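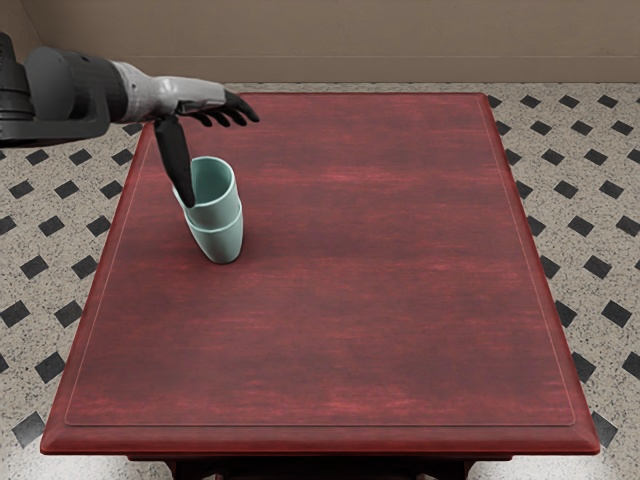 Keep the Big Table

When my sister redid her house in Ernham, the first thing she wanted gone was the dining table. It seated six and got used for dinner maybe twice a month. The designer wanted a kitchen island with stools. I told her to keep the table, and I would tell most people the same.

An island is fine for coffee. It is a poor place for a long meal, as everyone sits in a row and the person at one end can't hear the person at the other. Kids can't do homework there while someone is chopping onions. A table has 2 long sides, and people face each other across it.

The usual complaint is space. I understand that – my own place is small, and our table takes up half the front room. We pay for it every time we walk to the window. But it is also where we do taxes, wrap gifts, fold sheets and lay out a 500-piece puzzle in February.

Cost is the weaker complaint. Used tables are cheap, mostly from people buying islands. Paweena Thongsuk, my neighbor, got hers for less than one stool would have cost her.

My sister kept hers in the end. It has a burn mark near one corner and she has stopped covering it with a cloth.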